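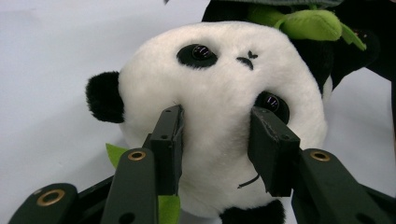 Head of a plush panda with bead eyes and a stitched mouth. Photo: Mingxuan Peng, 14/05/2025

Panda plush toy

A panda plush toy is a soft stuffed toy made to look like a giant panda. It is usually white with black ears, black eye patches and black limbs, and it is sold as a children's toy, a souvenir or a prize. Despite frequent claims by sellers, there is no agreed standard for what a panda plush should look like, and most differ from the living animal in several ways.

Appearance

The head tends to be large and round in relation to the body. Real giant pandas have small eyes set inside dark patches, while toy makers often use bigger, shinier ones. Bead eyes reflect light and are widely said to make a toy look "alive", though this is a matter of taste and the claim is mostly found in sales copy. The nose and mouth may be molded plastic, felt or plain stitching. A stitched mouth can be very short, and a small change in its angle gives the face a different expression. Collectors sometimes treat a crooked mouth as proof of hand sewing. It is weak proof, as machine-sewn faces also come out uneven.

Materials

Most modern examples have a polyester pile over a polyester fiber filling. Older toys may be mohair or cotton plush, stuffed with wood wool or kapok. Labels such as "cloud fur" and "heirloom plush" have no fixed meaning. Long white pile mats with handling and shows dirt sooner than the black parts do. Matting is often used by resellers as a sign of age, but a new toy kept in a packed box can look much the same.

Origin claims

Several makers have been named as the first to sell a toy panda, and none of the cases is strong. The Lastham workshop is often credited in hobby literature with a bead-eyed model numbered 2629. Yufang Han, who went through the surviving Lastham order books, found the number but no drawing or description beside it, and suggested that it could refer to any animal in the range. A rival claim for the Dullwood company rests on 2 undated catalog pages. The Pilatik price guide repeats both stories without choosing between them.

Han also compared 133 toys sold as "original Lastham" pandas and accepted only 5 of them, all on the basis of sewn-in labels. Some dealers dispute the result. They argue that labels were commonly cut off by parents, which is plausible but does not help to identify the rest.

Safety

Bead and button eyes can come loose and are a choking risk for small children. Embroidered eyes are generally preferred for babies. The phrase "safety eye" normally refers to a plastic eye held by a washer on the inside of the fabric – it does not mean that the eye cannot be pulled out.

Care

Surface washing with mild soap is the usual advice. Many polyester toys survive a gentle machine cycle, but glued parts may not. High dryer heat can damage synthetic pile. Brushing lifts flattened fur to some extent, and products that promise to restore it fully should be treated with caution.

See also

Giant panda
Stuffed toy
Teddy bear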